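How to Make a Moist Chamber Culture for Bark-Dwelling Slime Molds

By Laurențiu Manole
January 13, 2025

Many of the smallest slime molds never show up on a field walk. They fruit for a few days on the bark of living trees and are under a millimeter tall. A moist chamber culture brings them out indoors. 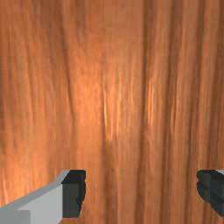 Collect bark from the dead outer layer only. Pry off loose flakes with a blunt knife at chest height and stop before you reach living tissue. Put each tree's bark in its own paper bag and write the tree species, site and date on the bag before you leave the tree. Plastic bags hold moisture and encourage mold. Air-dried bark keeps for years, so samples taken in November can wait until you have bench space.

What you need

Petri dishes, 90 mm or larger, with lids
Filter paper or plain white paper towel cut to fit
Distilled water
Forceps and a fine needle
A stereo microscope, 20x to 50x
Small boxes and white glue for specimens

Setting up

1. Line the dish with one layer of paper.
2. Lay the bark pieces outer side up. They should sit close together without overlapping.
3. Add distilled water until the bark is covered. Put the lid on and leave for 24 hours.
4. Check the pH of the water with a flat-tip meter or strips and write it down. Bark from pine and oak usually reads acid, elm and ash closer to neutral, and the species you get will follow.
5. Pour off the free water. The paper should stay wet, with no pool in the bottom.
6. Keep the dish at room temperature, out of direct sun.

Checking the dishes

Look at every dish on day two, then twice a week. Some Echinostelium species appear and collapse within the first few days. Others take six weeks or more. Scan in rows under side light and check the edges of each flake - fruiting bodies often sit in cracks.

Add a little water when the paper starts to dry. Filamentous mold is common and can be left alone unless it covers the bark. Mites eat spores, so remove any you see with a damp needle.

When fruiting bodies are mature, take the lid off and let the piece dry slowly for a day. Glue it into a box and label it with the dish number.

In the Umevberg set we ran 40 dishes, and 19 gave at least one species. Record the blank dishes too.

Thanks to Tincuța Anghel for checking the pH section.

Shares 275
Comments 19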